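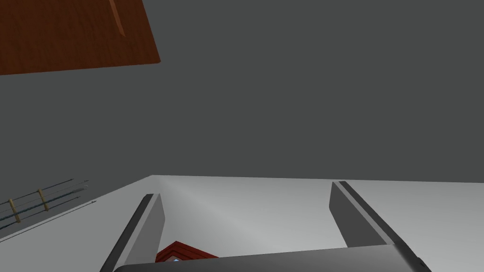
Former accountant to read from second novel

Sun 7 July

Bronisława Kubiak, who left accounts at Brimix after 19 years to write, will read from her second novel, Floromlow, in Prurnitz this evening.

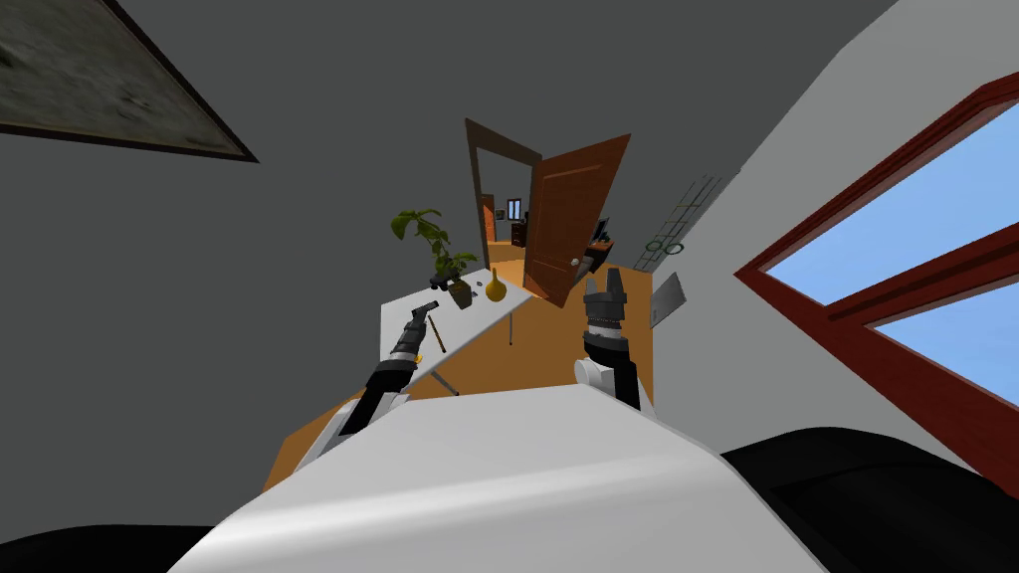
The book follows two sisters who give up office jobs in January. Copies will be on sale at the door.

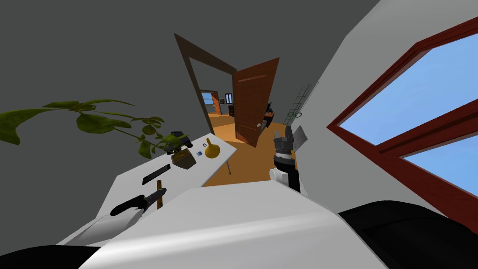
Edmund Kurek of Baran, her publisher, said the new one was shorter and sadder than the first. Doors open at 7.

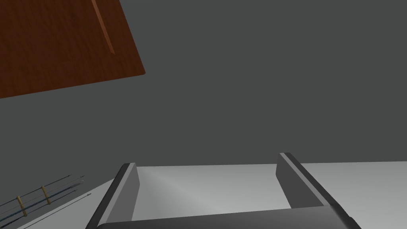 A wood-grain panel against dark grey.

Comments (2)

Kazimiera S.: Loved the first. Is there parking?

Štěpánka: Will she be signing?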